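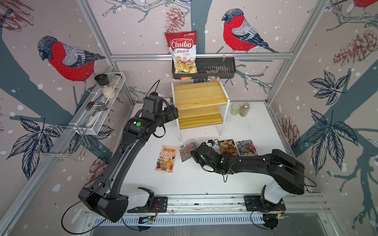
Seed Library Lending Rules: Comments on the Draft

Vamthorpe Gardeners' Forum > Policy and Notices
14 replies | 151 views

Yolotzin Arellano (moderator)
Members are invited to comment on the draft lending rules for the Vamthorpe Seed Library before they take effect in March. The principal changes are as follows. Each household may borrow up to 2 packets per variety. Borrowers are asked to return seed from at least one variety by the end of the season. Packets must be labeled with the variety, the year of harvest, and the street where the plants were grown. Please keep remarks to the draft itself.

hollis_plot9
I support the labeling requirement. I do not support the limit. Two packets of lettuce will serve a small household well enough, but two packets of beans will not fill a single row. I would ask that the limit be set by crop.

Cuautle Street Growers
Our group respectfully disagrees with the previous member. A limit by crop would require a separate table, and the desk is already slow on busy mornings. The catalog now lists 1254 packets. If every household drew freely on the beans, that drawer would be bare by April, as it was last year.

hollis_plot9
The drawer was bare last year due to a poor return rate. A limit does not correct that.

marrow_and_sons
May I raise the matter of squash? The draft accepts returned seed of any kind. Squash crosses readily with its neighbors, and I was lent a packet marked Hastametti Gray that produced something closer to a gourd. I request that squash and pumpkin be accepted only from hand-pollinated fruit.

Cuautle Street Growers
We second this request. We would extend it to sweet corn.

Yolotzin Arellano (moderator)
The point on squash is noted and will be put into the next draft. Corn needs more discussion, as a proper seed stand calls for some 200 plants and few members have the room. On the limit, I am willing to consider four packets for beans and peas only.

hollis_plot9
Four would be acceptable to me.

tansy.b
Does the rule on harvest year apply to purchased seed? My Clanitz onion packets carry a "packed for" date and no harvest year.

Yolotzin Arellano (moderator)
Please copy the printed date and write "purchased" beside it. Onion seed more than one year old should not be donated.

Shares: 2 | Comments: 14
This site uses cookies to keep you signed in. Accept | Settings
Contact the moderators | © Vamthorpe Gardeners' Forum | Back to top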